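Every few months somebody sends me a chart showing that a bigger policy, trained on more demonstrations, beats a smaller one. I believe the chart. What I don't believe is the line people draw off the end of it, straight up into a future where nobody has to write a planner again.

My colleague Ingvild Hedlund put 1527 demonstrations through the Tukell stack in May. The loss curve was lovely. Then she asked the thing to carry a cup to a tray and it stopped a hand's width short, hovering, like a man who has forgotten why he came into the kitchen. She gave it 3000 and it hovered less often. We still can't say why it hovered in the first place, and that bothers me more than the failure did.

An old-style planner fails in ways you can read. It tells you there is no path, or that the goal is inside an obstacle. You swear at it, you fix the collision model, you go home. A learned policy gives you an arm in the wrong place and a confidence score I wouldn't use to choose a sandwich.

I'll grant that the data side has got much better. Put a gripper in a person's hand, track the markers on top of it, and you get motion no scripted trajectory would have produced. People are good at cups. They slow down and change their minds halfway without noticing.

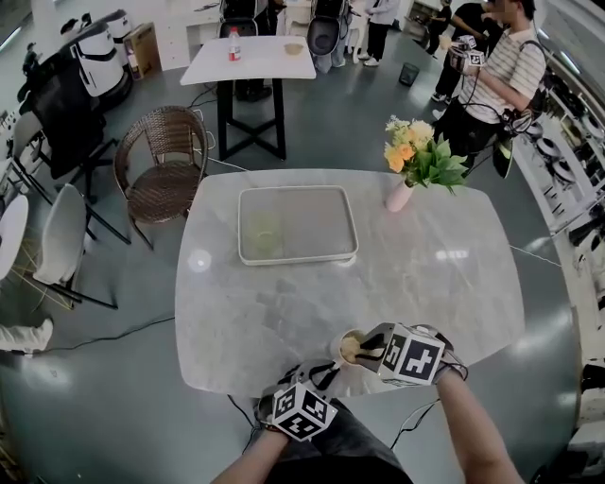

## What the markers don't tell you

A fiducial cube gives you a pose. It doesn't give you intent, and it doesn't tell you whether the hand paused because the cup was full or because somebody spoke. The policy learns the pause either way.

The Rustad group's answer is more data. The Claltberg people say better filtering, and I lean their way, though their filter threw out nearly 100 of our good episodes and kept five where the tracking had plainly jumped. We only found those by replaying them one at a time – dull work, and I'd like to see more of it.

So before anyone colours in another scaling chart, I'd ask for a decent replay viewer, a clock sync check that runs without being asked, and a log I can read at six in the evening. Tevutberg has promised the viewer. I'll believe it when it opens a file.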